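Liline Simulation Pack: frequently asked questions

Last updated: 6 August 2025

What is the Liline pack?
Liline is a set of simulated bench tasks for two-finger grippers, sold by Grarberg as an add-on to the Jelton simulator. It covers small-part handling: rings, pegs, bent rods and blocks on a wooden table.

Does it include a robot model?
Yes. An arm and a parallel gripper are supplied. You may load your own arm, provided the gripper has two opposed fingers. Suction tools are not supported.

What view does the policy receive?
The default is a wrist view, looking out past the fingers. Both fingertips stay in view while the gripper is open, so the gap between them can be judged against the part. 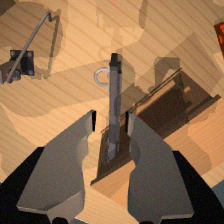

A fixed overhead view can be switched on in the task file. Running both views slows rendering, and we advise leaving the second one off during training.

How many episodes can I run?
The standard licence allows 3,000 stored episodes per project. The site licence has no limit. Episodes that are run but not stored do not count.

Are start positions varied?
Loose parts are placed at random within a set region. Fixtures stay put unless you change the layout seed. There are 63 layouts in the current release.

Can results be carried over to a real bench?
Drawings for the fixtures are included, so a matching bench can be built. We make no claim about transfer. Friction values are estimates and should be replaced with your own.

What does it cost?
The site licence is £3,210 a year, including support from two named engineers, Mizanur Weerakoon and Prasanna Navaratnam.

Will Okonkwo arms be supported?
Support is planned for the September release.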